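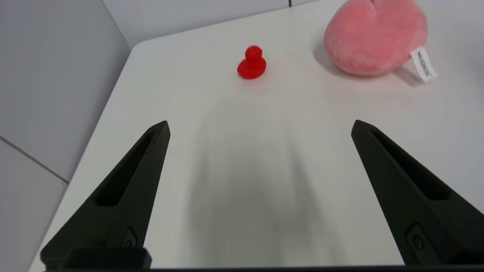
Figure 4-1. White tabletop with rounded corner.

4. Adding a Commentary to the Jonumine Library

This section covers printed commentaries that are not in the Jonumine catalog. For catalog titles, see Section 3.

4.1 Creating the record

1. Open Library > New Work and select Commentary.
2. Enter the author, title, and publisher as printed on the title page.
3. Select the book or books of Scripture covered. For a work on the Minor Prophets, select each prophet separately.
4. Under Verse Scheme, select Hebrew, Greek, or English.
5. Click Save. The record number appears at top right.

Note: The Verse Scheme cannot be changed after pages are attached. In Joel and Malachi the Hebrew and English chapter divisions differ, and a wrong setting will misplace every link in those chapters.

4.2 Scanning pages

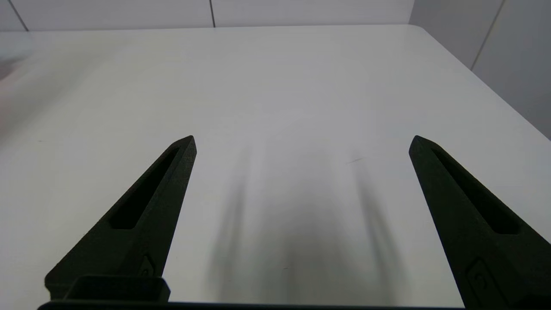

Scan the introduction and the body of the commentary as separate files, at 300 dpi or higher. Footnotes must be legible at full size, including any Greek or Hebrew type. If you use an overhead scanner, check the light before you begin. On the white tabletop shown, the center is bright and the surface turns gray toward the left and right edges; with light of this kind, keep both pages of the open book near the center.

Caution: Do not press the spine flat. Older bindings may crack.

4.3 Linking pages to verses

1. Open the record and click Attach.
2. Select the body file. Do not attach the introduction here.
3. Type the first verse discussed on each page, in the form Rom 8:18.
4. Click Check Links. Error 873 means that a verse does not exist in the selected scheme. Error 1313 means that two pages claim the same first verse.
5. Correct any errors and click Finish.

Attach the introduction under Front Matter. It is searchable but carries no verse links.

Section revised October 10, 2021 (D. Halász)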